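Putting Away a Miniature Cabinet Set

Codora Play Library, Member Guides
Last updated 7th April

This guide applies to the miniature furniture sets lent by the Codora Play Library, including the Marus cabinet (catalog number 148). Members are asked to follow it before returning a set to the front desk.

Before you start

Clear a table large enough to hold the cabinet with its door fully open. Take out the contents card stored in the lid of the box. Sets with a missing card may still be returned, but please tell the desk.

Steps

1. Stand the cabinet upright and open the door by its handle. Do not lift the cabinet by the door or the handle.

2. Remove everything from the lower compartment and the drawer. Pull the drawer by its knob, in a straight line.

3. Wipe the shelf and the inside of the door with a dry cloth. Polish and water are not permitted on library furniture.

4. Return the books to the upper compartment. Stand them upright in one row with the spines facing out.

5. Check the soft toys against the card. Tags stay on, as the desk uses them at check-in.

6. Place soft toys in the cloth bag, close the door and drawer, and lay the cabinet on its back in the box.

Sets from the Hauksdóttir and Drulla collections have two doors. Close the left door first.
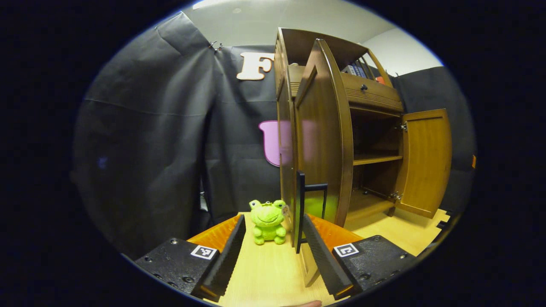 Should the books be taken out before the cabinet goes back in its box?
Leave them in the upper compartment if the row is snug. If they slide when the cabinet is tilted, put them in the cloth bag with the soft toys.

Damage and missing pieces

Report a loose handle, knob or hinge when returning the set. Please do not glue any part at home. Replacement books may be requested at the desk using form 69.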